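Home cooks wanted for the Wondari recipe afternoons

Does your family have a dish that never quite got written down? We would dearly love to hear from you. Wondari is putting together a book of home baking and dumplings, the sort of thing learned at somebody's elbow, and we need patient people to cook their recipes with us while we scribble down the measurements.

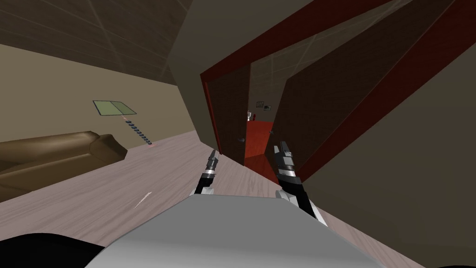
You needn't be a fancy cook, and your pastry can be as wonky as you like. We have 17 recipes so far, among them a lovely plum dumpling and a seeded loaf from the Sallach side of my own family (my aunt measured everything in teacups, so that one took a while!). What we're short of is soups, flatbreads and anything made with beans. 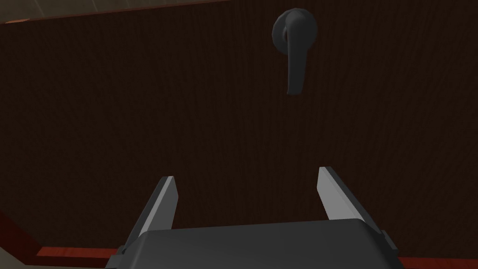

Each cook comes for 2 afternoons in February, starting at 2 o'clock. On the first you make your dish just as you would at home, and on the second one of us makes it from the notes while you put us right – please be as bossy as you wish. Ingredients are on us, and there's a £300 fee for your time.
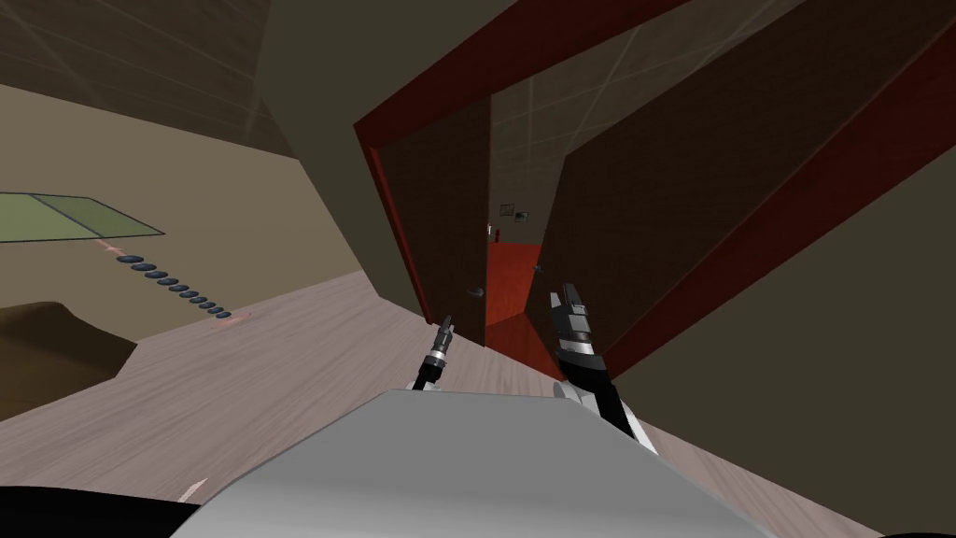 Can I bring a recipe that came from a book?
We'd prefer one from your own kitchen, though a printed recipe you have changed over the years until it's really yours is very welcome. 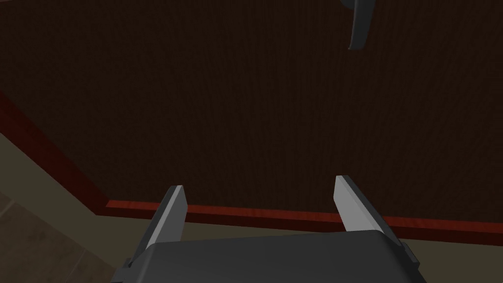 Musyoka Simiyu wrote to us after cooking his bean stew that he had never once weighed the onions, and that he now makes it the same way twice running, to the great surprise of his children.

To put your name down, send a few lines about your dish and who taught it to you to the Wondari recipe desk. Please mention any allergies as well.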